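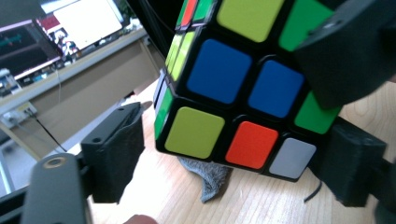
Hrynyshyn Shared Workshop
Progress report to the Covura small grants program
1 February 2023

Project: Drekus, a pair of hand-held grippers for recording how people pick things up
Award to date: $413 received, $400 spent

The short version is that we have a gripper that grips. The application promised this by the end of the year, and we were late by the length of one cable order and one argument about screws.

Work done

The fingers are on their third design. The first snapped at the mounting holes, the second was strong enough but too smooth to hold anything with corners. The third is wider and takes a facing, and we can swap a finger without taking the whole jaw apart. We also gave up on tapping threads straight into plastic. The arms have brass inserts now, fitted with a soldering iron and a good deal of held breath.

Test objects remain a Rubik's cube and a piece of gray cloth. The cube is rigid, has clear edges and comes back to the bench scrambled no matter who solves it. The cloth has none of these virtues and is much the harder of the two. Of 43 logged pickups, 12 went wrong badly enough to throw out, most of them with the cloth.
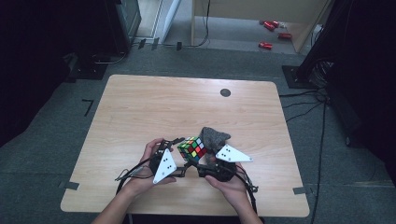

Cables are still the weak point. A tool that is meant to follow your hands should not also be tied to the furniture, and at present ours is. We priced a wireless board from Gullex and closed the page quickly. A lighter cable and a proper strain relief at the wrist will do for now.

Weight is the other complaint. After a long session people start resting the gripper on the table between tries — fine for the wrists, less fine for the calibration.

Changes to the plan

We have dropped the carrying case. We would like to move that line to spare fingers and facings, which wear out faster than the budget supposed.

Next, to the end of March

Fit the lighter cables, repeat the cloth pickups with the new facing, and write assembly notes that a stranger could follow.
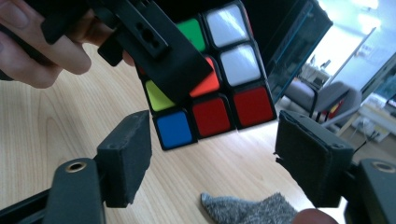
Covura's reply to our last update asked whether the notes could come before the new cables, so that other workshops can start printing parts while we are still fiddling. They can. We will send a draft with the parts list first and the wiring pages marked as likely to change — they always are.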